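Orndale Clothing Users' Group

PRESS RELEASE

April 13, 2021

Orndale group asks for proof behind "lifetime" clothing labels

Shoppers in Orndale are being asked to pay more for clothes said to last a lifetime, and a local consumer group wants to know whose lifetime is meant. The Orndale Clothing Users' Group today published a short paper, Whose Lifetime?, which looks at the promises printed on swing tags and finds very little underneath them.

The group read the care and guarantee wording on 155 garments sold in the town. Only seven told the buyer how durability had been tested. The rest relied on words such as "enduring", "heritage" and "made to be kept", none of which would help anyone trying to return a jumper with a hole in the elbow.
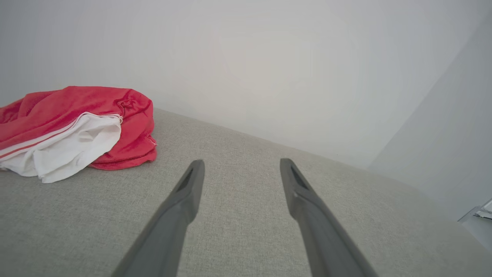 Fabric seen at close range.

Among the sellers named in the paper is Ever, whose Tronar range carries what it calls a lifetime promise. The small print limits that promise to 30 washes. Wash a top once a week and the lifetime is over before the year is. The group wrote to Ever asking how the figure was chosen and received a leaflet about the company's values.

Szulc, a smaller maker, did send test results. They cover rubbing and colour loss but say nothing about seams, and seams are what most people complain about. The group gives Szulc credit for answering and remains unconvinced by the answer.

"We are told to buy less and buy better," said Jouko Valtonen, who wrote the paper. "Fine. Better than what, and measured by whom? If a shop knows its shirt will last, it can put a number on the tag and stand by it."

The paper is equally doubtful about repair schemes. Several charge postage both ways, and one asks for the original receipt, the original bag and a photograph of the damage before it will give a price. A customer could easily spend more on mending a cheap T-shirt than it cost new.
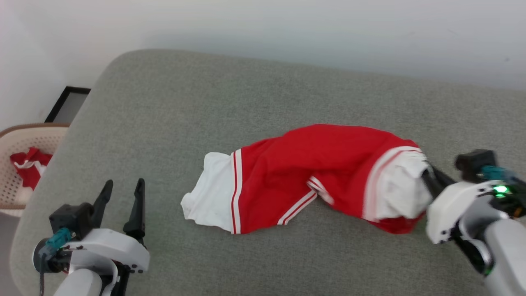 Fatima Mthembu takes a different view, and told the group that shoppers should carry some of the blame: plenty of clothes are thrown out with years of wear left in them, she said, and no label will change that. Her comments are printed in full at the back of the paper.

The group accepts the point but does not think it lets sellers off. It is asking shops to drop the word "lifetime" by the end of May unless they can state a number of washes and a plain refund rule beside it. It does not expect a rush.

The group has printed 800 copies of Whose Lifetime?, free from Orndale library while they last. Requests for interviews should be left at the library desk, marked for Jouko Valtonen.

ENDS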